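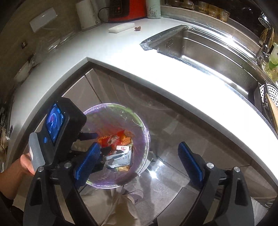

How often does a small kitchen bin need emptying?
When it smells or when the lid won't close, whichever comes first. In most apartments that works out to every two or three days, and no product we sell will change it much.

ILLIVNESS PUTS ITS OWN BIN LINERS TO THE TEST, AND TRIMS THE CLAIMS

12 March 2026. Illivness, the household goods company, today released the results of its home trial of Enden, a line of tinted liners for small kitchen bins. The company is also dropping three phrases from the Enden package: "odor lock," "leakproof" and "keeps your kitchen fresh."

The trial ran in 74 households for 4 weeks. Each household got two unmarked rolls, one of Enden and one of a plain liner from Awad, the supplier that makes both. People were asked to use them as they normally would and to write down any tear, drip or complaint from someone else in the house.

They logged 389 bag changes in total. Enden tore less often at the rim, where the bag is folded over the edge of the bin. On smell, the notes for the two rolls could not be told apart.

"I have read a lot of bin liner packaging in this job and I believe very little of it, including ours," said Samira Harb, head of product testing at Illivness. "A thin bag holds trash. If you leave fish skin in it over a weekend, you will know by Sunday. We had a phrase on the front of the roll that suggested otherwise and I couldn't find anyone who would defend it."

Harb is just as doubtful about the advice that usually comes with such products. Baking soda at the bottom of the bag, scented discs and a dab of oil on the rim were all tried by at least a few households on their own. None of them wrote that they planned to go on doing it.
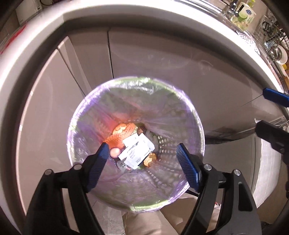 The notes had more to say about what goes into a small bin in the first place. Citrus peel and egg shells turned up again and again, along with coffee grounds and the soft wrappers that fill a bag long before they weigh anything. Households that kept peel and shells in a separate tub for compost changed their liners less often. Illivness does not sell a compost tub and has no plans to.

Bin shape made a difference too. In round bins with holes in the wall, the liner tends to get pushed through when people press the trash down, and several of the Enden tears happened that way. The new package will carry a line telling people to stop pressing. Whether anyone reads it is another matter.

The reworded package reaches stores in May. The film, the tint and the price stay the same. A roll holds 75 liners, and the count will now be printed on the front in place of the fresh kitchen claim.

A heavier liner sold under the name Cenari was left out of the trial. It will be tested separately, and until then Illivness is making no statement on how it compares.

"Somebody asked me if this was a launch," said Harb. "It's a bag. We took some words off it."

The trial summary, including the household notes with names removed, is available on request from the Illivness press office.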